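Bench tidy at Urholm – where we've got to

Quick one before the April issue goes off. The big slotted table has been on the list since the Jolwood order came in and we've finaly made a start. Rule for now: flat stuff goes flat. Cutting mat stays on the table, cutouts off to one side, red-handled tool back where you found it. Loose cables still want tying. Ties are in the drawer, bag of 100, help yourselves.

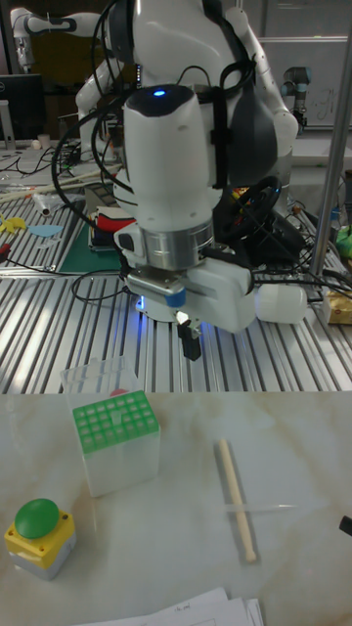 Steering wheel is staying put until there's a shelf deep enough for it. Shelf quote came back at 1,795, which is a no. Gonder do a plainer one and we're waiting on a price. Meanwhile small parts belong in a rack with a lid – not in cups, not in pockets, please. Paper notes get binned at 6pm unless your initials are on them. Folded fabric, same shelf as before. 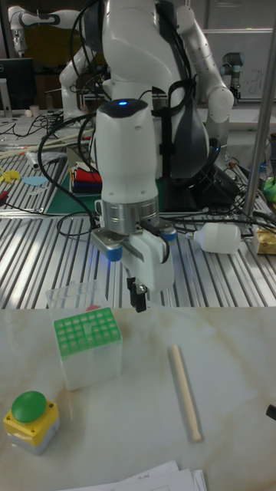 One reader wrote in to ask whether the racks could be labelled on the lid as well as the base, as the two keep getting swapped between tables. Fair point. There are 29 labels left on the roll, so lids first and bases when more turn up.

Bottles next. Cap on, stood up, back in the cupboard at the end of the day. Cardboard goes out flat to the Javier bins, the ones by the back gate, code 176. Whiteboard pens have gone missing agian.

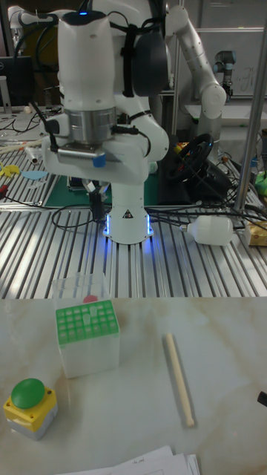

Second half of the table gets done next month, same rules. Bring a cloth.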